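Windshield haze at low sun, inside surface, keeps coming back

Board: Glass, Trim and Detailing
8 replies

tolvane_k
Posted February 26, 2024
Car is a 2,0 hatch, garaged, non-smoker. I get a film on the inside of the windshield that returns within days of cleaning. Invisible at noon, bad with the sun low ahead. So far I have used household glass cleaner with ammonia, then Plisora glass spray, then plain distilled water. All three leave streaks in the lower third where I can't get my hand flat. Defroster vents are clean. Looking for a method, not a product list.

mudflap_north
Plasticizer coming off the dash. Heat drives it out and it condenses on the glass. You can slow it down but you won't stop it. What do you put on the dashboard?

tolvane_k
Tirkano interior dressing, the satin one. Every second wash or so.

mudflap_north
Stop using it for two months and see. Most dressings leave something behind that ends up on the glass. Wipe the dash with a damp microfiber and leave it bare.

gasket77
Disagree that the dressing is the main source. I have never dressed mine and get the same film every June. It is worse with the car parked facing south. The dressing adds to it, but the dash pad itself will haze the glass with nothing on it at all.

For cleaning, the solvent matters more than the brand. Isopropyl at 80 percent cut the film in one pass for me. Water-based sprays just move it around.

brine_and_wax
80 is stronger than you need and it flashes off before you finish the wipe. I cut it to 40 with distilled water. Also keep it off the dash and off any tint film until you have tested a corner. Towels are the other half of this. Anything washed with fabric softener will streak whatever liquid you use. I keep a stack of short-pile Staro towels for glass only, washed separately, no softener, low heat.

gasket77
At 40 I needed three passes on an old film. On a maintained windshield, fine.

tolvane_k
Noted on the towels, mine go in with everything else. How do you reach the bottom edge?

brine_and_wax
Passenger seat, back of the hand against the glass, palm up under the towel. Or one of the triangular pads on a handle - Jakubowski sells one with a swivel that goes right down to the dash. Two towels, one damp, one dry. Wipe the inside side to side and the outside up and down, then any streak that is left tells you which face it is on.

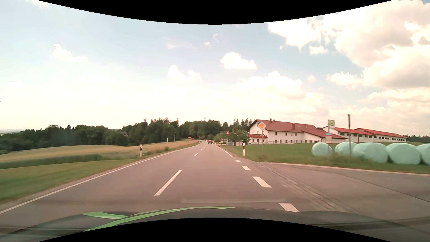 Check it on the road with the sun ahead of you as well as in the garage. A work light held low at the side finds most of it but misses the faint smear along the bottom where the pad reverses direction. Look at a dark background when you check, trees or fresh asphalt. Against sky you will see nothing.

mudflap_north
One more variable is recirculation. If you leave it on all winter, moisture and whatever is in the carpet stay inside. Cabin filter too, mine was overdue by nearly 3,000 miles and smelled it.

gasket77
Filter won't do anything for plasticizer film. Different problem.

mudflap_north
It will do something for fogging, and fogging on a dirty windshield looks the same to most people.

tolvane_k
Did the 40 mix tonight with new towels, two passes. Dash left bare. Will report when the sun is in the right place.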